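Speaker notes: Unequal number of games and how we should read a league table
Talk for the coaches' evening, Winden handball league, March 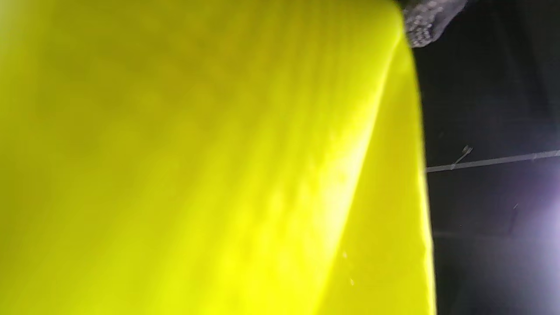
Start with the table. Do not read it aloud, they have it on paper. Say that Fimunitz has played 17 games and Amaral has played 12, and ask who is the better team. Wait for answers. Usually somebody says Fimunitz, because they are first. Then say: points per game. Write the two numbers on the board, large. If the room is quiet, ask them to imagine a yellow card, the same strong lemon yellow as on the screen now, for every team which compares only total points. Pause, then continue.

Second part, goals. Fimunitz scored 498 goals this season. It sounds very much. Divide by 17 and we get a little more than 29 per game. Amaral has fewer in total, but their average is higher. Please explain slowly, last year I went too fast and Casimiro Aguirre had to ask me to repeat it.

Third part, rest days. A team with postponed games must play them later, often three in eight days. I looked at my own notebook from the years when I coached the juniors. In the third game we always lost the ball more in the last ten minutes. This is only my notebook, I must say this clearly. It is not a study.

Example from betting, keep it short. Some people in the room do not like this topic. Only say that a person who sets the odds will look at recent games and at injured players before the position in the table.

Story about Theerawat Suksawat: he refused to look at the table until every team had played ten games. His players were angry with him in the beginning. Tell it with a smile, he will be sitting in the second row.

Question which will come: should the league decide the title by average? My answer is yes, if the difference is more than two games. Radico's coach does not agree, so give him the microphone first.

Remind them about the sheets for next season, at the table near the door. Finish before 8:30 p.m., the hall closes at nine.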